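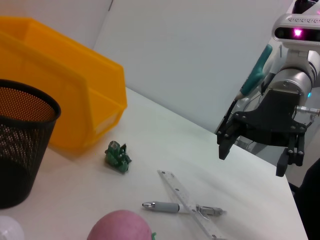
November, evening. All day I sat with the budget for next year and I am still not at peace with it. Gadmont offers the second pair of fingers for 448, and Dakero wants 135 for a set of soft pads which we could glue on the old ones. My heart is with the pads. The black fingers we have open wide enough for a ball, but a pen lying across a clear ruler is another matter, and this kind of small thing is most of our work now. Paracha wrote that delivery to Misovport takes 7 weeks, so I must decide before the month ends.

I also put 2 spare cables on the list, then removed them, then put them back. The yellow bin can stay another year. I don't want to ask for money for bins.

Tomorrow I will write to Dakero and ask if the price includes the glue. Tea, then bed.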